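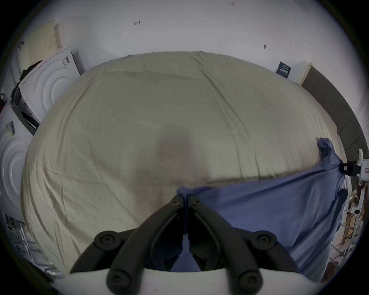
Prisden写真資料室 公開日に行ってきた

2021年2月5日

Trullvilleの駅を出ると、案内板に「写真の町」と書いてある。その横に町の写真が一枚も貼られていないところに、すでに軽い不安を覚えた。地図は貼ってあるが日に焼けて水色になっていて、どこまでが川でどこからが道なのか見分けがつかない。川だと思ったほうを避けて歩いたら、資料室に着いた。

Prisdenはもともと観光絵はがきの会社で、廃業したあとに残った原板とプリントが、そのまま旧社屋で保管されている。普段は研究者しか入れない。年に一度の公開日は、例年なら8月なのだが、今回は延期に延期を重ねて真冬になった。延期のお知らせのはがきは二度届き、二度とも海水浴場の写真だった。在庫なのだと思う。

入館料3,000円

受付で3,000円を払う。高いと思うか安いと思うかは、このあと手袋をはめて原板を持たせてもらえることにどれだけ値打ちを感じるかによる。隣にいた夫婦は明らかに感じておらず、「絵はがきなら売店で買える」と小声で相談したすえ、売店だけ見て帰った。売店は受付の外側にあるので無料である。

こちらは引き返す度胸もなく、検温をし、消毒をし、上履きに替えた。上履きは全部同じ大きさだった。かかとが余るので、見学中はずっと摺り足になる。展示室に入った見学者がみな能役者のように静かに進んでいくのは、厳粛さのせいもあるだろうが、大半は履物のせいだ。

原板庫

最初に通されるのが原板庫で、室温は人間の都合をまったく考えていない。コートは預けてしまったあとである。棚に並ぶガラス原板は約3,000枚。一枚ずつ中性紙の封筒に入り、封筒には撮影地と天気が鉛筆で書いてある。撮影者の名前はない。絵はがき会社にとって、誰が撮ったかより晴れていたかどうかのほうがずっと大事だったらしい。「快晴」「快晴」「晴」と続いて、たまに「曇、但シ修整可」が混じる。

この「修整可」の意味は次の部屋でわかる。曇り空の原板に、裏から絵の具で雲を描き足しているのだ。しかも雲にはいくつか決まった型があって、遠く離れた二つの湖に、どう見ても同じ形の雲がかかっている。案内の人が二枚を並べて見せてくれたとき、見学者のあいだから低いうなり声が出た。子どものころ親戚の家で見たあの美しい湖も、たぶんこの雲の世話になっている。裏切られたという気持ちはあまりなくて、どちらかというと、よく働く雲だなと感心した。

原板を持たせてもらう時間は、思っていたより短い。手袋をはめ、両手で縁を支え、ライトテーブルの上で傾ける。桟橋に人が立っていて、白黒が逆なので顔だけが黒く、帽子が白く光っている。もっと見ていたかったが、後ろの人の咳払いが二度目になったので戻した。

Stumulicoの密着焼付機

二階は機械の部屋。目当てはこれだった。Stumulicoと銘板の入った密着焼付機が、ほぼ当時のまま据えてある。光源が下、原板と印画紙を挟む蓋が上という単純な造りで、見た目はやたらと立派なワッフル焼き器に近い。

実演は一日4回。わたしが見た回では、一度目の露光のあとで蓋が開かなくなった。案内の人は少しも慌てず、機械の左側面を掌で叩いた。開いた。もう一度やっても同じところで引っかかり、同じところを叩いて開けた。側面の塗装がちょうど掌の形に剥げているので、この手順は相当に古いものと思われる。解説パネルには載っていない。来年は載せてほしい。

現像は見学者の目の前で、赤い灯りの下で行われる。像がじわじわ浮いてくるあの数十秒は、何度見ても黙ってしまう。浮いてきたのは町役場だった。もう少し劇的な題材もあったはずだが、役場である。屋根の上には例の雲がかかっていた。

焼き上がったプリントは水洗いのあと吊るして乾かし、抽選で一人に進呈される。外れた。当たった人は役場の職員だった。

Ağcaの展示

旧社屋の裏手に増築された小さなギャラリーがAğcaで、公開日に合わせて、絵はがきの「没」だけを集めた展示をしていた。正直に言えば、今回はここが一番よかった。

没の理由が一枚ごとに添えてある。「馬ガ動イタ」「看板ノ字ガ誤リ」「客ノ表情暗シ」。馬が動いた一枚は、首から先がすっかり煙のようになっていて、いま美術館に掛かっていたら誰も没とは言わないだろう。表情の暗い客は、温泉旅館の縁側に並んだ一家で、なるほど全員が暗い。長い露光のあいだ笑っていろと言われ、途中で力尽きたように見える。わたしはこの写真の前に一番長くいた。

壁の照明はやや明るすぎて、ガラスの額に自分の顔が映り込む。暗い表情の一家の横に、マスクをした自分が並ぶ形になる。展示の意図なのか電球の選び間違いなのか、監視の人に訊いてみたところ「両方ですかね」との答えだった。こういう返事のできる施設は信用していいと思う。

難を言えば、解説の文字が小さい。そして低い。摺り足のうえに中腰を強いられるので、展示室の後半では来場者の姿勢がかなり不思議なことになっていた。

図録について

Ağcaの図録は3,000円。入館料と同じ値段で、財布の中で計算が合いすぎて怖かったが、買った。没の全点と、没理由の書き起こしが載っている。紙は少し厚すぎて、開いたまま置いておけない。印刷は良い。馬の煙の部分の階調がつぶれずに出ているので、あの一枚のためだけでも手元に置いていい。

帰りに売店をのぞくと、海水浴場の絵はがきが束で売られていた。延期のお知らせに使われていたのと同じ図柄で、裏に何も刷っていない分だけ、お知らせより高い。

行く人のための覚え書き

・予約制。返信は郵送で、これも絵はがきで届く。
・原板庫は寒い。コートを預ける前に、カイロだけはポケットから出しておくこと。
・厚手の靴下を二枚重ねると、上履き問題はだいぶ軽くなる。
・焼付機の実演は左側に立つと、叩くところがよく見える。
・館内は撮影禁止。写真の資料室だが、撮影禁止。
・昼食は駅前まで戻らないとない。戻るときは、川だと思ったほうが道である。

次回の公開日は8月に戻す予定と掲示が出ていた。予定の二文字だけ、あとから鉛筆で書き足してあった。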